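Kornmont Metal Cleaner, 1000 ml

The Kornmont is a water-based degreaser for bare and galvanized sheet metal. I bought the one-liter bottle from Zastano and used it on shop bins, two drawer liners and a steel shelf. The label calls for a 10 percent mix and a dwell time of 10 minutes.

Oil film came off in one pass. Crayon and paint rub took two, and yellow was slower than green. Scratches are unchanged, as expected.

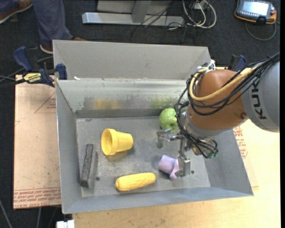

Photo: Giorgia Monti

Rinsing matters more than the label suggests. Residue left in corners dries to a dull haze that needs a second wipe. Odor is low. The trigger head leaks at the collar when the bottle is tilted; the Plinen head fits the same thread and seals properly.

Cost per use is low at the stated mix. I would buy it again without the sprayer.

Rating: 3 out of 5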